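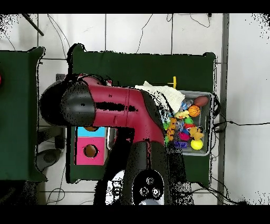 Toy basket, round one. The giraffe made the cut.

Okay so I have been putting off the toy situation since August and this is the week it ends. Dec 27, 2025, write it down. A thread, mostly so I can't quit halfway through.

The rule in our place is one wire basket for the small stuff. One! If it doesn't fit in the basket it goes on a shelf, in the give-away bag, or home with whichever cousin left it here.

Current residents: a brown football, a little orange basketball, a tennis ball, the plush bear and the orange giraffe (I say giraffe, my son says horse, we are not discussing it again). Plus assorted red, green and pink things I will deal with when I've had more coffee.

I love a mesh basket for this. You can see what's in there without dumping the whole thing on the floor, and crumbs fall straight through instead of forming a layer at the bottom. Ours was 24 dollars at Van Loon and I complained about the price for a month. I take it back.

The white cloth is for wiping. Damp, a drop of dish soap, every hard toy gets a once-over before it's allowed back in. The plush ones go in a pillowcase and through the wash on cold. Fenna Van Wijk taught me the pillowcase thing and I have not lost a button eye since.

Shape sorter is the big debate. It's the one with the light blue top and the bright pink side, and it does NOT go in the basket. It hogs all the room and then the balls roll off the top and under the couch. So it gets its own spot on the shelf, shapes inside, end of story.

(Are all the shapes inside? No. Is one of them in my coat pocket? Possibly!)

Set a timer for 45 minutes. Took me 84. In my defense I found the Komico puzzle we'd given up on and had to check whether all 50 pieces were there. They were!! In two different rooms, but they were.

Joyce Biwott asked how I decide what stays. Very scientific: if he's played with it this month it stays, if he screams when I pick it up it stays, and if it makes noise and the batteries are dead it can stay as long as the batteries remain dead.

The balls are what I go back and forth on. They're such a pain in a small apartment, but he'll roll that tennis ball down the hallway for an hour and I get to drink something hot. So, staying.

Give-away bag is by the door. If anyone nearby wants bath toys or a stack of board books, message me before I start feeling sentimental and unpack it all again.

Tomorrow is the craft drawer. Pray for me, there's glitter in there.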